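손목 카메라 쓰시는 분들, 마스크 처리 어떻게 하세요?
조회 245 · 댓글 5 · 추천 2

밤톨이
Flarkero로 손목 카메라 기반 파지 계획 돌리고 있는데요, 벽 근처만 가면 플래너가 자꾸 충돌이라면서 멈춰요ㅠㅠ 로그 뒤져보니 손가락 자체가 장애물 점군으로 들어가고 있더라고요. 그리퍼를 벌린 상태에서는 괜찮은데 좁히기 시작하면 바로 난리가 납니다. 고정 마스크 한 장 만들어서 덮어쓰는 중인데 다들 이렇게 하시나요?

새벽빌드
고정 마스크는 벌림 폭이 하나일 때나 통해요. 저는 URDF에서 손가락 메시를 관절값대로 렌더링해서 매 프레임 마스크를 새로 뽑습니다. Hostuvard에 셀프 필터 노드가 들어 있으니 그거부터 켜보세요.

감자전
저는 반대요ㅋㅋ 렌더링 마스크는 캘리브레이션이 조금만 틀어져도 손가락 테두리에 점이 띠처럼 남아요. 3월 내내 그거 잡다가 포기했습니다. 차라리 마스크를 넉넉하게 팽창시키고 가까운 깊이값은 통째로 버리는 게 속 편해요.

새벽빌드
그건 핸드아이 보정을 다시 하셔야죠... 가까운 깊이를 다 버리면 손가락 사이에 들어온 물체까지 날아가잖아요. 파지 직전에 제일 필요한 정보인데요.

감자전
직전에는 어차피 깊이 안 보고 접촉 판정으로 닫아요. 작업마다 다른 거 아닐까요.

밤톨이
두 분 말씀 다 해봤어요! 셀프 필터 켜고 팽창을 5픽셀 줬더니 테두리 점은 꽤 줄었는데, 이번엔 벽이 문제네요. 벽이 너무 밋밋해서 스테레오 매칭이 안 되는지 깊이가 숭숭 뚫려요. 그 구멍을 플래너가 미확인 영역으로 보고 경로를 안 내줍니다. 방향도 바꿔보고 소파 쪽으로도 틀어봤는데, 직물 쪽은 그나마 깊이가 나와요. 손가락이랑 벽이 같이 잡힌 컬러 영상 올려요.
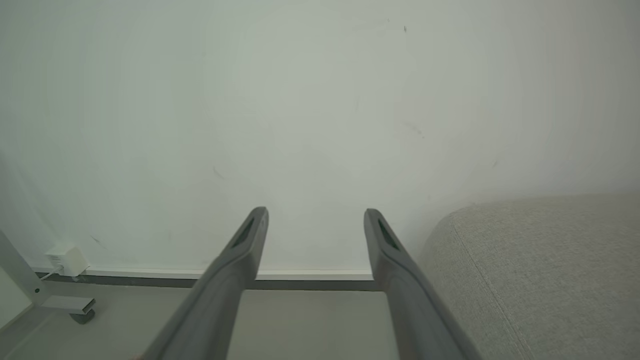
Đặng 님은 저런 벽이면 매칭 파라미터를 만져봐야 소용없다고, 미확인 영역을 무조건 막는 설정부터 풀어보라고 하시네요. Risetus 쪽 복셀 맵을 쓰면 이전 시점에서 비었다고 확인된 칸을 계속 들고 있으니까 구멍이 좀 나도 버틴다고요. 대신 사람이 드나드는 곳이면 유지 시간을 짧게 잡으래요.

새벽빌드
오 그건 저도 동의요. 다만 미확인을 그냥 통과로 풀어버리면 벽에 박습니다. 벽은 평면으로 따로 넣어두세요.

밤톨이
평면 넣는 건 생각도 못 했네요. 오늘 저녁에 유지 시간 2초로 놓고 돌려보고 로그 올릴게요!

추천 2 · 공유 5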